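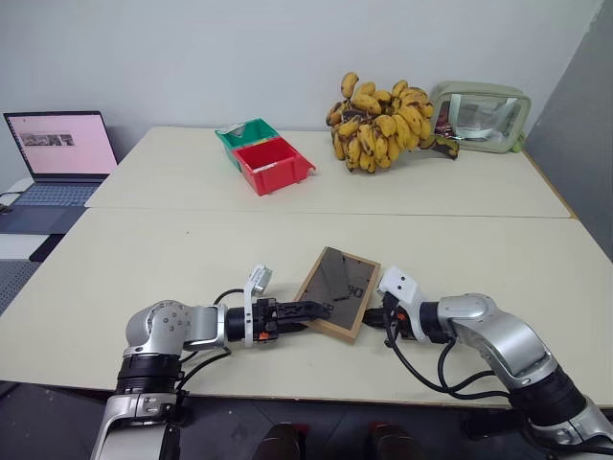
# Kotent, spring at the frame bench

I've been at Clenent long enough to remember when the frame bench was just a stool, a lamp and whoever had lost the argument that morning. Now it's the arms that do the turning and squaring up, and the rest of us have had to work out what our jobs look like with them around. We call the setup Kotent (the name was on the first work order and it stuck), and I promised the people over at the Trerkside shop that I'd put up a page about it before they get theirs.

So it's partly a gallery and partly me rambling. Sorry, Trerkside! You did ask.

## What the bench does

We take in framed pieces, mostly small ones, and every one of them has to be set down, lined up, turned, looked at and moved along. By hand it's easy work, the kind you can do while planning dinner. Do it for a whole shift, though, and your wrists will have opinions. In May we put 1182 frames through, and 38 of those went back for a second look. I still did a good share of them myself, the odd sizes especially.

The arms work as a pair. One gripper takes the left side, the other takes the right, and the frame stays between them on the near table. I like watching when a frame is sitting at an angle and both sides have to agree about where it's going – it's a lot like two people moving a couch, minus the shouting.

## What changed for me

My day used to be the frames. Now it's mostly everything next to the frames: checking corners, deciding what counts as a scratch, writing up the ones I don't like, resetting the bench if something ends up crooked. I was pretty grumpy about it for the first few weeks. I'd hover. I'd reach for the stop button every time a gripper got close to an edge, and my supervisor finally suggested I go sit at the other desk for 30 minutes and see if the world ended. (It didn't, but I could hear every little motor whir from over there, so I can't say I got much done.)

What I miss is the rhythm. When you handle every piece you get a feel for a bad one before you really see it, a joint that gives a little or a side that's heavier than it should be. I've asked to keep one tray an hour for hand checks and so far that's been a yes. I'd push for the same at Trerkside, and I'd ask early, while people are still in the mood to say yes to things.

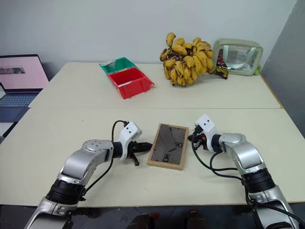 The other thing I'd push for is a say in the speed. Ours was set by someone who had never stood at the bench, and it made the handoff at the end feel rushed. We got it slowed down and I stopped going home with my shoulders up around my ears. Kopecký, the firm that does our service visits, made the change in one afternoon, so don't let anybody tell you it's a big deal.

Watch the cables too. They hang in loops from the grippers and run back down along the arms, and you get used to them being there, and then one day you lean across with a sleeve unbuttoned. Button your sleeves! I put it on the bench sheet in capital letters and I'd put it on yours.

## Some odds and ends

- Our counter stood at 1788 when I wrote this, counting from the day we started logging pieces properly.
- The morning start is still the slow part. Bring coffee, and drink it somewhere else.
- Both of the evening people have learned to reset the bench now, so I'm not getting calls at 8 p.m. anymore.
- We haven't settled who signs for a frame that gets marked while the arms have it. Right now it's whoever is on shift, and I don't love that. If Trerkside comes up with something fairer, please send it over and I'll take it to our next meeting.

I'll add to this page once the bigger frames start coming through in the fall.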